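Oct 27, 2022
Bench 2, Matura cell, leader/follower arms

Carried on with the pick-and-place set for the Setden job. Fahad Cheema drove in the morning and I took over after lunch. Same pair of follower arms as last week, both powered, but everything today was done with the right one. The left stayed parked.

Before starting I redid the zero on the right leader arm. The wrist joint had drifted again and the follower was sitting a little rotated compared to my hand. I could correct for it while driving, but then the correction ends up in the data, and the policy learns to hold its wrist crooked. New zero is saved under the usual name, old one kept with the date on the end.

Log count was 1,586 episodes when we opened the recorder. Added 23 good ones. Threw out 2 where I let go of the leader handle before the stop tone and the arm sagged at the end of the recording. Those are in the reject folder if anybody wants them for the Asberg people, who asked in June for examples of bad endings.

Things to change in how we drive:

Fahad approaches fast and then waits above the object. I approach slowly and don't wait. Played back next to each other they look like two different tasks. We agreed to use his approach speed and leave out the wait. If you need to think, think before you press record.

Close the gripper all the way on the trigger and let the current limit do its work. Half squeezing gives a noisy gripper signal, and it shows in the plots as a saw pattern during the lift.

Keep your eyes on the wrist camera view for the last bit of the approach. Looking directly at the table is easier, but then you are using information the policy doesn't get. I caught myself doing it on most of the early runs and had to turn my chair.

Recorder dropped its connection once, right after lunch. Restarted the Rizvi bridge and it came back. No half-written file this time. I still don't know what causes it. The network cable on that machine is the long one that runs behind the cabinet, so I'll swap it before we look at software.
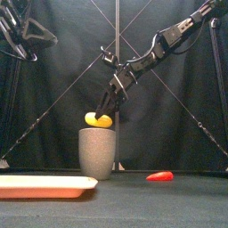 Releases are the weakest part of the set. With the leader arm you feel nothing through the handle, so there is no clue that the object has made contact and you tend to keep pushing down. The long yellow piece on the grey cup is a good case: it lies across the rim, and the fingers are still against its right side and top. From there I want us to open first and then back off along the line of the arm. Pulling sideways with the fingertips touching risks dragging the piece along, and then the episode teaches the wrong ending. For pieces that are too long for the cup, resting on the rim counts as placed. I added that to the task sheet so we label them all the same way.

Small red piece is next, same start pose, same cup. It sits low, so the fingers need to come in flatter than they do for the yellow one. Try a few dry runs with the recorder off first.

To do: swap network cable, check the wrist zero again in the morning, send Fahad the playback of the saw pattern.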